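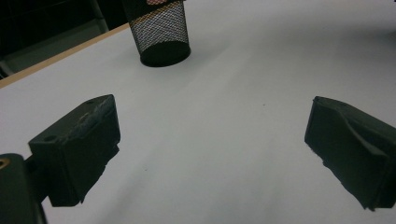
The Honey Samples

The honey came in November, in 398 small jars, and Caroline Ondieki signed for all of them at the back door of the laboratory. The driver wanted to know if it was for eating. She told him no, and he looked sorry for her.

She had worked at the Breseck laboratory for two years, mostly with wheat and sometimes with baby food. Honey was new. The ministry had decided in the summer that it should be tested for Distent, which the farmers sprayed on everything from April on, and which had never been looked for in any food at all. There was a letter on the wall that said so, with a stamp. The letter gave the laboratory 15 days.

"Fifteen days is enough," said Lukumay, her supervisor. He was a tall man who always spoke with his coat on, as if he was going to leave soon. "You have a method. You only have to follow the method."

The method was written for wheat. In the first week it gave her a different number each time she used it. She dissolved the honey in warm water, she shook it, she spun it, she passed it through the little columns, and the machine drew a line with a hill on it where the hill should be, and beside this hill another one that nobody could explain to her. She called the company that sold the machine. A young voice told her that honey was difficult because of the sugar. She thanked him and wrote "sugar" on a piece of paper, and then she felt foolish and threw it away.

At night she called her mother, who lived in Sindomeo and had kept bees for as long as Caroline could remember.

"Did you find my honey yet?" her mother asked.

"They have only numbers, Mama. I cannot know which is yours."

"You would know it by the smell."

This was true, and it was what Caroline had been afraid of. The jars from the Sindomeo valley had a smell of eucalyptus and a little smoke. She had opened number 211 on the third day and she had closed it again, and gone to stand in the corridor.

In the second week she changed the method. She used less honey and a weaker acid, and she let each jar stand for one hour before she touched it. She did not ask Lukumay first. The second hill became smaller and then it was gone, and the first one stood alone, very clean. She ran it again in the morning and again after lunch. The numbers were the same, or so near to the same that she sat down on the floor between the benches and laughed. 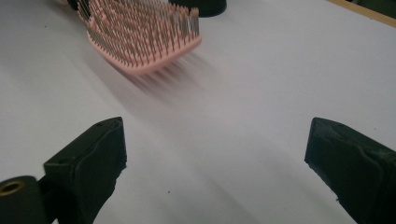
After that it went quickly. She worked until ten in the evening, and the guard brought her tea and complained about his knee. Most of the jars had something in them. It was not much, a small amount, in some jars so small that she had to write only "detected." But in the jars from the valley it was more, and in number 211 it was the most of all.

She told Lukumay on the last afternoon. He read the table standing up, then he took off his coat and sat down, and read it from the beginning.

"There is no limit for honey," he said. "They never set one. So nothing here is above the limit."

"And nothing is below it," said Caroline.

"No." He turned a page. "You changed the method."

"It is on page four. I wrote down every change, and the reason."

"They will say it's your method and not the honey." He did not say it in an unkind way. "There are 2,868 beekeepers on the register. They will call us, every one. Then the company will call, and the ministry will call to ask why everybody is calling."

Outside it had started to rain. She could hear it on the roof of the shed where they kept the old freezers.

"I can run it again," she said. "With somebody watching. You can choose the jars."

He thought about this for a long time. Then he stood up and took a pair of gloves from the box, and she saw that they were too small for him, and that he was going to wear them anyway.

"Show me from the start," he said. "Slowly. I have not done this with my own hands for years."

They began with number 17, which was pale and came from the coast. He chose 90 and 304 after it. Then he put his hand on 211, without knowing anything about it, and opened the lid.

"Smoke," he said. "And some kind of tree."

"Eucalyptus," said Caroline, and she wrote the number at the top of a new page.

Her telephone was ringing in her bag. It was the hour when her mother usually finished supper and wanted to talk. She let it ring — she would call back when the jar had stood for its hour — and passed him the spoon.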